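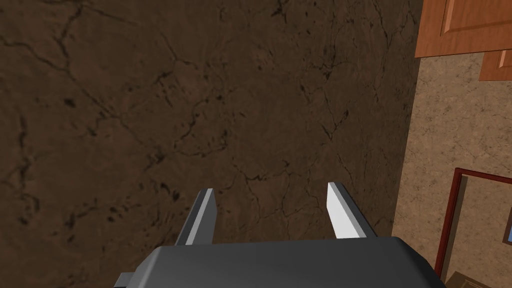 Section 4: Hanging the Gutters

By now you have finished Section 3, which means the fascia boards are sound, the old gutters are in a pile on the lawn, and somebody has asked you when the pile is going away. Leave it until you have read this section. You may want one of the old end caps for comparison.

These instructions cover the Stumton 5-inch K-style aluminum gutter kit with hidden hangers. If your kit has long spikes in it, you have the older model and need the blue booklet. The spikes still work. They also work themselves loose every few winters, and you will get to know your ladder very well.

4.1 Before You Go Up

Lay everything out on the ground, in the order it will go on the house, and check it against the packing slip. The kit leaves our shop complete, but sealant tubes roll, and the box has been on a truck.

You will need:

Tape measure
Chalk line
String level or laser level
Tin snips, left and right cut
Hacksaw with a fine blade
Cordless drill with a 1/4-inch hex driver
Caulking gun
Two ladders with standoffs
A helper who can hold one end of something without wandering off

CAUTION: Look for the power line coming into the house before you carry a gutter anywhere. A long piece of aluminum swings farther than you think when you turn around. If the line is close to where you are working, stop and call your utility company.

CAUTION: Do not lean a ladder on the new gutter. It will hold a great deal of water. It was never meant to hold you.

4.2 Marking the Slope

Water is lazy and will sit wherever you let it. The gutter needs to drop 1/4 inch for every 10 feet of run, toward the downspout.

1. Find the high end of the run. On a run of 40 feet or less, this is the end farthest from the downspout.

2. Measure down 1/2 inch from the drip edge at the high end and drive a small nail partway into the fascia.

3. Multiply the length of the run by the slope. A 30-foot run drops 3/4 inch. Write the number on your hand or a scrap of wood, whichever you are less likely to lose.

4. At the downspout end, mark a point level with your nail, using the string level or laser. Measure down from that mark by the amount you worked out in step 3. Drive a second nail there.

5. Stretch the chalk line between the nails and snap it.

6. Step back to the sidewalk and look. The line should appear very nearly level. If it looks like a ski slope, you have measured from the roof edge instead of a level mark, and the house has probably settled. Go back to step 4.

NOTE: On runs over 40 feet, put the high point in the middle and slope both ways, with a downspout at each end. Yes, that means a second downspout. Order it now, before you have drilled anything.

4.3 Cutting and Joining

1. Measure the fascia twice, once at each end of the day if you like. Cut the gutter with the hacksaw and clean up the lip with snips. File off the burrs. Wear gloves, including for the part where you are only picking it up for a second.

2. Mark the downspout outlet on the bottom of the gutter. Place it at least 6 inches from the end cap so you have room for a drill and some knuckles.

3. Cut the hole slightly inside your line. Set the outlet in from above, over a bead of sealant, and fasten it with rivets.

4. Crimp the end caps on and run sealant along the inside of the seam. Smooth it with a gloved finger.

5. Where two sections meet, overlap them by 4 inches, with the uphill piece inside the downhill piece. Put two beads of sealant between them, then rivet.

6. Let the sealant skin over for as long as the tube says. Have lunch.

NOTE: Noreen Memon on our support desk would like it known that the most common call she gets concerns overlaps put together backward. The gutter then drips at every seam and the owner blames the sealant. Check the direction before you rivet. Rivets do come out, but they don't enjoy it.

4.4 Hanging the Run

1. Snap the hidden hangers into the gutter, spaced 24 inches apart. In heavy snow country, make it 16 inches. If you are unsure whether you live in heavy snow country, think about last January.

2. With your helper at the far end, lift the gutter and slide the back edge up behind the drip edge. Line the top of the back edge up with the chalk line.

3. Drive the screw nearest the center first, then one at each end. Check the line again before going further.

4. Drive the rest of the screws, working outward from the center. Stop when the hanger is snug. An overdriven screw pulls the back of the gutter into a dimple, and you will look at that dimple every time you come home.

5. If a screw spins without biting, you have found soft wood. Don't move over an inch and hope. Take the run down and return to Section 3, with our sympathy.

4.5 Testing

1. Clear out the metal shavings with a dry brush. Left inside, they rust and leave brown freckles on the aluminum.

2. Run a garden hose at the high end on low for a few minutes and watch the water travel.

3. Check each seam from underneath. A slow drip can be dried off and resealed from the inside. A fast one means the overlap needs to come apart.

4. Look for standing water. A thin film is fine. A puddle means a low spot – loosen the nearest hangers, bring the gutter back to the line and tighten again.

5. Move the hose to the middle of the run and turn it up. Water should stay in the gutter on its way to the outlet. If it leaps over the front, turn the hose down to something resembling weather and try again before changing anything.

4.6 If You Get Stuck

The Stumton support desk will want the length of your run, the number of downspouts and a picture of the part that is annoying you. Ask for Noreen Memon or Tihomir Kovačević. Tihomir hung gutters for years before he moved indoors, and he can usually tell from the noise in the background which step you are on.

Replacement hangers and sealant are sold separately. Matching touch-up paint is available in white, brown and a color the catalog calls Hurville Clay, which is also brown.

Continue to Section 5, Downspouts and Splash Blocks. Leave the ladders up.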